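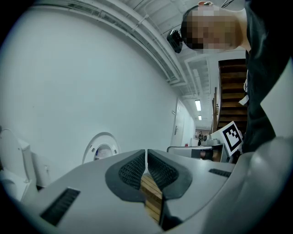
August, 4.20 pm. Pose dropouts on the hand-held gripper, continued.

Went through Liesl Marti's corridor recordings with the Rostau tracker, build 421. It still loses lock when the fiducial sits at a steep tilt near the rim of the fisheye. Plain white wall on one side gives the visual odometry almost nothing to work with, so it leans on the ceiling pipes and the stairs. Those are long parallel edges and they slide.

Changed the following:
- marker corners are now undistorted one at a time before the pose solve. Before, we were rectifying the whole picture and smearing the rim.
- static mask over the gripper body and finger pads. Features on the housing move with the camera and were dragging the estimate toward zero motion.
- dynamic mask for people, grown by 2 cells. Anyone leaning in close takes up a lot of the view and the old mask was too tight on dark sleeves.

Reran the Strickland set, 600 clips. Clips with at least one dropout went from 178 to around half that. Haven't sorted the remainder by cause yet. My guess is motion blur for most, but I haven't looked.

Finger width estimate is still poor when the pads are nearly touching. The slatted wood shows in the gap and its joints get picked up as the pad border. Tried a higher edge threshold, no good - it loses the real border in shade as well. Might fit the mesh texture instead. Liesl thinks a per-unit calibration would be less work.

Vadach exporter writes timestamps in local time again. Patched on my branch, not merged.

To do: rerun on the Primunstead clips with both masks on, then with the static one only. Ask Liesl for the newer lens calibration file, mine has the old centre offset.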